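Home | Crystals | Singing Bowls | Incense | Gift Cards | Contact

Bepari Selenite Charging Plate, Round

Print this page | E-mail to a friend
Shares 17 | Comments 10

The Bepari plate is a flat disc of white selenite for resting other stones on overnight. Many of our customers use one to clear bracelets, pendants and small tumbled stones after wearing them. It is cut by hand, so the banding and the edge will vary a little from piece to piece.

Diameter: 135 mm
Thickness: 13 mm
Finish: polished top, unpolished base

Keep the plate dry. Selenite is a soft mineral and water will dull the surface. Wipe it with a dry cloth and lift stones off it without dragging them, as quartz will leave scratches.
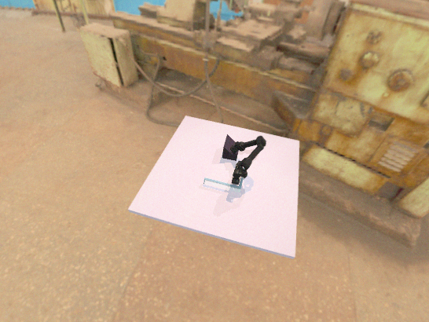 Stella Waweru wrote that she leaves hers on the windowsill at full moon with two amethyst points on it, and that she would like to see a larger size. She gave it four stars because one edge had a small chip. Chips under 2 mm are normal for this material. If yours is bigger than that, write to us and we will replace it.

You do not have to use moonlight. Place your stones on the plate in the evening, set an intention if that is part of your practice, and take them off in the morning. Larger pieces such as geodes can sit next to it.

Each plate ships in a cotton pouch with a care card. The Atis cord bag and the Stiltville incense holder are sold separately. Orders placed before 10 a.m. leave our Vistberg store the same day.

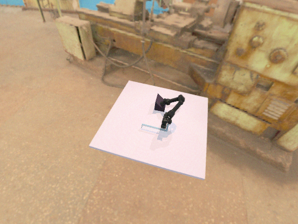 Black robotic arm on a white platform, workshop setting

Back to Crystals | Next item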